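Robot rules at the grocery store (for kids!)

Quick one today, lots to get through.

So. You already know rules for people in a store. No running. Don't squish the tomatoes. Robots have rules too, and grown-ups write them down in a long boring list called a standard. At Skultport the list has 53 rules. Way too many for here! We'll do 4.

Rule one. Go slow near people. Faster is fine when it's alone, but a kid can pop up out of nowhere, so slow is the habit.

Rule two. Squeeze only as hard as you need. A carrot can take a good grip. A ripe tomato, nope. The robot has to be told the diffrence, or feel it.

Rule three. Keep the floor clear. Baskets, boxes, bits of paper... all trip hazards. For people and for wheels.

Rule four. Big red stop button. Every working robot needs a way to be stopped fast, and a grown-up who knows where it is. Two grown-ups is better.

Robots, baskets and veggies:

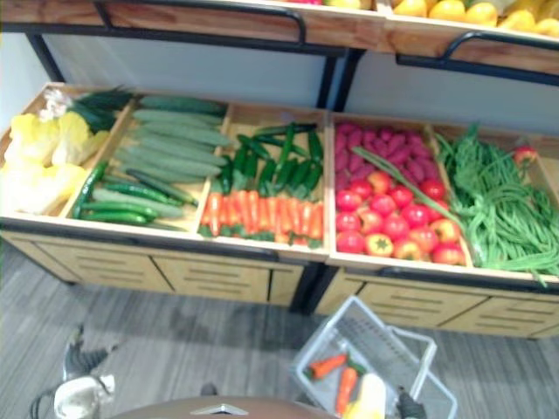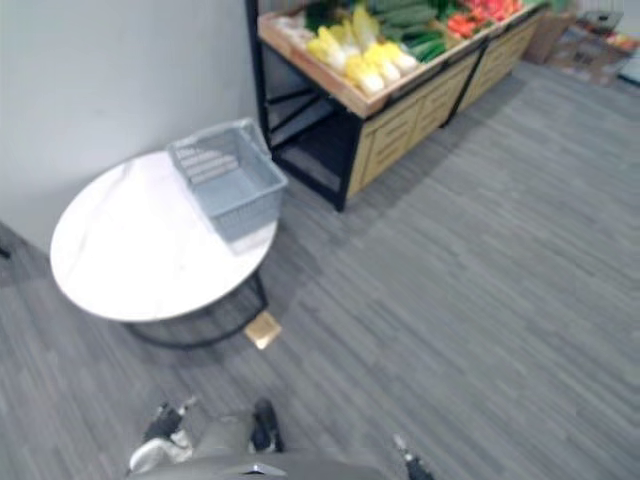
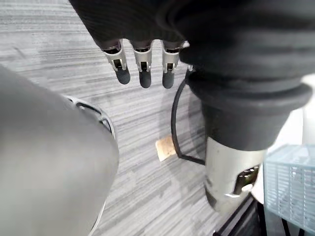
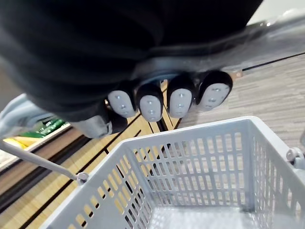
Saulius Eglītis wrote in to say that rule four should really be rule one, and that at Veltby they make everybody practice stopping the robot before anybody gets to practice starting it. He also wants you to know that a robot standing still might not be switched off. It could be waiting for its next job, so don't touch it, even if it looks asleep.

OK good point. Moving it up next time. And the standing still thing goes for you too: stay back 2 big steps, ask a grown-up, wait for a yes.

Try this at home. One person is the robot, one person is the stopper. Robot picks up socks and puts them in a basket, slooowly. Stopper yells STOP whenever they like. Robot has to freeze right away, sock and all. Then swap. Write your own rule if you think of a good one, and stick it on teh fridge.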